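5.3 Working Beside the Arm During Handle and Drawer Tasks

This section applies to all Haseo bench cells in which a person may be near the table while the arm is powered. Read it together with Section 4, Emergency Stops.

Before starting

1. Confirm that the cell is set to reduced speed. The limit for shared work is 70 mm per second at the gripper.

2. Set the gripping force to level 5 or lower. Higher levels are reserved for closed cells.

3. Check that the cables at the wrist have enough slack for the full pull and do not catch on the gripper body.

4. Place the drawer unit on the tabletop with its handles facing the gripper. Remove loose items from the path of the drawer.

5. Keep the button box on the tabletop, within reach of the person at the table.

CAUTION: Do not place fingers between the drawer front and the gripper at any time, including when the arm is paused. A paused arm is still under power.

During the task

6. Start the program and allow the gripper to close fully on the handle before the pull begins.

7. Keep hands at the edge of the table while the drawer is moving. Long sleeves are permitted if they fit closely at the wrist.

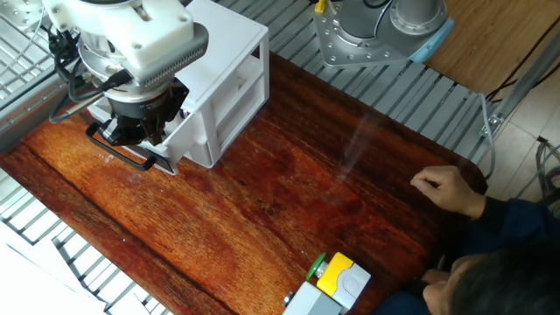

8. If the drawer unit shifts or tips, stop the arm first. Do not steady the unit by hand.

9. When the pull is complete, wait for the gripper to open and move clear before reaching for the drawer.

NOTE: If a second arm is mounted at the same table, it must be held in its parked position for the whole task – see Form 1103.

Report any unexpected contact, however light, to the cell supervisor, Tímea Halász, before the next run.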